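Surnon for Browsers: Frequently Asked Questions

Surnon is an extension that checks the other extensions in your browser and warns you when one of them changes hands, asks for new permissions or starts loading code from somewhere it did not before. It is made by Fedasis. The answers on this page cover version 9 and later.

Which browsers does it work with?

Firefox, Chrome, Edge and most browsers built on the same code as Chrome. There is no Safari version. On phones it only runs in Firefox for Android, and the weekly report is not available there.

What does it check?

It reads the list of extensions you have installed and compares each one with our register. The register holds 2,079 extensions at present, and new ones are added when enough users have them. For each entry we keep the publisher's name, the permissions requested and a fingerprint of every release we have seen.

If an extension is not in the register, Surnon can still tell you when its permissions change. It cannot tell you whether the publisher has changed. 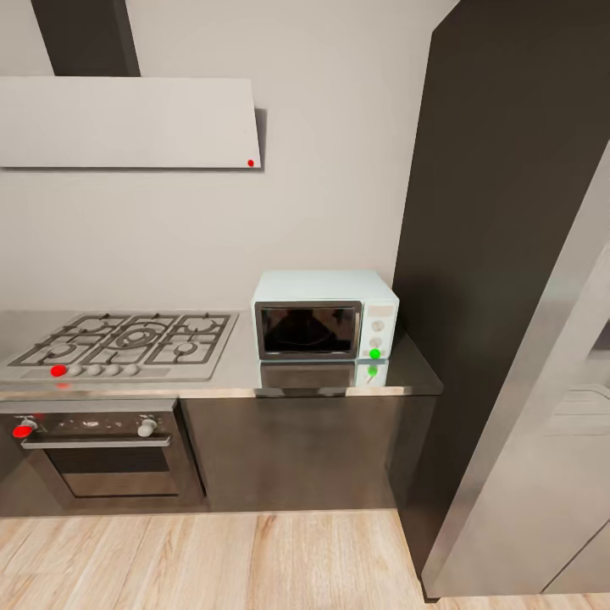 Does Surnon see the pages I visit?

No. It does not ask for permission to read page content or browsing history. The one permission it needs is the one that lets it list and disable extensions. Your browser will describe this as "Manage your apps, extensions and themes" or something close to it.

What is sent to your servers?

The identifiers and version numbers of your extensions, once a day. They are sent without an account name and we do not keep the IP address after the request has been answered. If you would prefer to send nothing, turn on Local mode in Settings. The register is then downloaded in full and compared on your own machine. This uses more disk space and updates less often.

I got an amber warning. Should I remove the extension?

Not necessarily. Amber means something has changed and you may want to look at it. The usual cause is a new permission, and plenty of those are harmless. Open the warning and read the line headed "What changed". If a screenshot tool now wants to read data on every site, ask yourself whether it needs that for what you use it for.

Red is different. It means the release matches one we or the browser maker have found to be harmful. Surnon disables it straight away and leaves it to you to uninstall it.

I removed a bad extension but my search page is still wrong. Why?

Removing an extension does not always undo the settings it altered. Check your home page, default search engine, proxy settings and notification permissions. In Firefox, the Refresh option will put most of these back while keeping bookmarks and saved passwords. You should also change the password of any account you signed in to while the extension was active, starting with your email.

Can it scan programs outside the browser?

No, and it does not replace antivirus software. If adverts carry on appearing in every browser you have, the problem is probably a program on the computer itself.
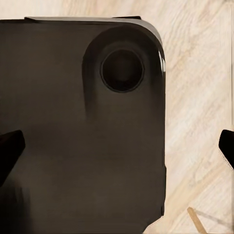

Is there a limit on the number of extensions?

The free version will watch up to 46. Beyond that, it watches the ones with the widest permissions and lists the rest as "Not monitored". The paid version goes up to 400, which is meant for people who look after shared or school machines.

Surnon says an extension is unknown, but I wrote it myself

Extensions loaded from a folder have no store record, so they always show as unknown. Click the three dots beside the name and choose Trust this copy. You will have to do this again each time you change the files.

Does it clash with Guerreiro or Dusus?

Guerreiro works alongside it without trouble. Dusus also disables extensions it does not like, and if both are running you may find one switching back on something the other has switched off. Turn off automatic blocking in either of them. A fix on our side was planned for February and has been put back.

How do I report an extension?

Use the Report link in the Surnon menu and paste in the store address. Tell us what you noticed and when it began. Reports are read by Deepika Kurup and her team, who may write back for more detail if you have left an email address. Please do not attach the extension file.

How do I uninstall Surnon?

Right-click its icon and choose Remove. Any extension it has disabled stays disabled until you turn it on again yourself.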